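# Vundero carton set

Teleoperated demonstrations of a single arm working with open cartons on a table. This card covers the July release. Earlier internal drafts had a different episode layout and should be deleted if you still have a copy.

Maintainers: Tahmineh Jalali (collection), Ardalan Karimi (storage format, loaders). Questions about consent and licensing go to Mahnaz Sadeghi.

## Summary

| Field | Value |
|---|---|
| Episodes | nearly 3,000 |
| Task families | 3 |
| Operators | 13 |
| Arms | one, fixed base |
| Control modes | remote control, hand guiding |
| Views | one fixed workspace view |
| Language labels | one sentence per episode, English |
| Split | train / held-out, by operator |

## Task families

`close_lid` – the carton starts open, and the operator brings the lid down until the front edge meets the box. Tucking the flap is not required and is not scored.

`remove_packing` – white packing material is taken out of the carton and put down anywhere on the table. An episode ends when the operator judges the carton clear.

`turn_carton` – the carton is rotated in place until its long side is parallel to the table edge. Lid state is free. Some operators close the lid first, and these episodes carry the tag `lid_first` so they can be filtered.

The start pose of the carton is drawn by the session script, which prints an angle and an offset. The operator's partner sets the carton by eye. We did not measure how closely the printed pose was followed, so `target_start_pose` in the metadata should be read as an instruction and not as ground truth.

## Collection

Two ways of showing the task were used.

**Remote control.** The operator moves a hand controller and the arm follows with a scale factor of 1. A clutch button freezes the arm so that the operator can bring the hand back to a comfortable place. Clutch events are stored in `clutch` as a boolean per step. If you train on raw actions, drop the clutched steps first; otherwise the policy learns to pause. The sample loader does this by default.

**Hand guiding.** The arm is put in a compliant mode and pushed through the motion. The operator's hands and forearms are visible in most of these episodes. To get clean images we replayed each guided trajectory with no person at the table and recorded it again. Both versions are kept, linked by `pair_id`. Replays that did not end in the same task state as the guided original are marked `replay_ok: false` and left in.

Operators had one practice session before anything was kept. They worked in pairs and swapped when they wanted to. Pouran Arabzadeh wrote the operator sheet, which is included as `docs/operator_sheet.md`; it is short and worth reading before you interpret the tags.

The table is light-coloured wood with visible grain and knots. The knots have turned out to be useful landmarks for checking whether the view has shifted between sessions, and `tools/check_view.py` matches against them. The room behind the table was left as it was, furniture and cables included, and no background masking has been applied.

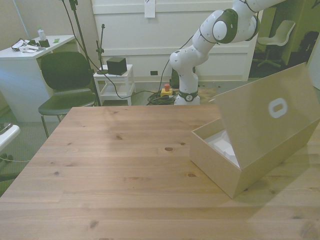 Lighting was the ordinary room lighting. Shadows from the carton vary between sessions and we made no attempt to balance them over the split. Anyone testing for robustness to lighting will want to group by `session_id` first, as the variation inside a session is small.

Emergency stops during an episode end it at once. Such episodes are stored with `outcome: stopped` and are excluded from the default split, though the files are shipped.

## File layout

```
vundero_carton/
 meta/
 episodes.jsonl
 operators.jsonl
 sessions.jsonl
 data/
 close_lid/
 remove_packing/
 turn_carton/
 docs/
 operator_sheet.md
 CHANGES.md
 tools/
 check_view.py
 load_sample.py
```

Each episode is a directory with a video file and a table of per-step values. The two share a clock. Where a video frame was dropped, the table row is kept and `frame_index` repeats the previous value.

## Per-step fields

| Name | Type | Notes |
|---|---|---|
| `t` | float | seconds from episode start |
| `joint_pos` | float array | radians, base to wrist |
| `joint_vel` | float array | filtered; see Known problems |
| `ee_pose` | float array | position and quaternion, base frame |
| `grip` | float | 0 closed, 1 open |
| `action` | float array | commanded end-effector change |
| `clutch` | bool | remote control only, null otherwise |
| `frame_index` | int | index into the video |

For hand-guided originals there is no commanded action. `action` is filled in from the difference between successive poses and `action_source` in the episode metadata reads `derived`. Do not mix derived and commanded actions without looking at both. The derived ones are smoother at the start of contact and rougher in free space.

## Labels

Outcome is one of `done`, `partial`, `failed` or `stopped`. The operator gave the first label straight after the episode, and Romana Dvořáček went through the videos later without seeing it. Both labels are kept (`outcome_op`, `outcome_rev`). The field `outcome` is the reviewer's label, except for `stopped`, which comes from the controller log.

Most disagreement is in `remove_packing`. Operators tended to call a carton clear when a scrap was left against an inner wall where they could not see it from their seat. The reviewer worked from video and had the opposite trouble, with the raised lid or the near wall hiding part of the inside. We have not tried to settle these cases, and if you need a strict success signal use only episodes where the two labels agree.

Language labels were typed by the operator's partner. Spelling has been corrected and nothing else changed, so the wording is uneven: "shut the box", "close lid", "put the lid down on the brown box". Carton, box and package all mean the same object.

## Loading

```python
from tools.load_sample import Episodes

eps = Episodes("vundero_carton", split="train",
 task="close_lid", drop_clutched=True)

for ep in eps:
 print(ep.id, ep.outcome, len(ep.steps))
```

The loader reads lazily. Passing `video=False` skips decoding and is much quicker if you only want the tables. There is a converter to the Nullel episode format in a separate repository; it loses `clutch` and `pair_id`, so run any filtering before you convert.

## Split

The held-out part contains every episode from two of the operators. They were picked before collection began and no one looked at their data when the filters were written. Cartons are shared between the splits, so this tests transfer to a new person's way of moving and says little about new objects.

## Known problems

- `joint_vel` was filtered on the controller and lags `joint_pos`. Differentiate the positions yourself if timing matters.
- The gripper value drifts in long sessions. Threshold it per session and not globally.
- In guided originals the compliant mode sags slightly when the operator lets go. The last few steps often show a small downward motion with no purpose. Trim them.
- Cartons soften with use. Lids late in a session fold with less force than early ones, and the carton was not always swapped when the sheet said to swap it. `carton_id` is missing for the first sessions.
- Left-handed operators are under-represented. Handedness is in `operators.jsonl` where the person agreed to give it.
- The fixed view does not always contain the whole arm. High poses go out at the top. Use `ee_pose` for these.
- `check_view.py` fails if packing material covers the knots it is looking for. Give it the first frame of the episode.

## Intended use

Imitation learning on contact with light, deformable containers, and comparison of the two control modes. The paired guided and replayed episodes may also be of use to people studying how much a visible demonstrator affects a visual policy.

Do not use the set to rank operators. Episode length depends heavily on the start pose and on who was talking to whom at the time. The set is also a poor basis for force estimates, as no force or torque channel is included in this release.

## Consent

Operators signed a form covering release of video in which their hands and arms appear. Faces were not meant to be recorded; where one entered the view the episode was withdrawn. Audio was never stored. An operator may ask for removal at any time, and the episode numbers are then retired and not reused, so expect gaps.

## Changes

July release:

- `pair_id` added to all replays
- reviewer labels merged
- quaternion order changed to w, x, y, z (was x, y, z, w in the drafts)
- two sessions with a moved view taken out of the default split; still in `data/`

Planned:

- calibration file for the fixed view – Esfahani mount only, the Skerketmont one was taken down before it could be measured
- `carton_id` for the early sessions, if it can be recovered from the paper notes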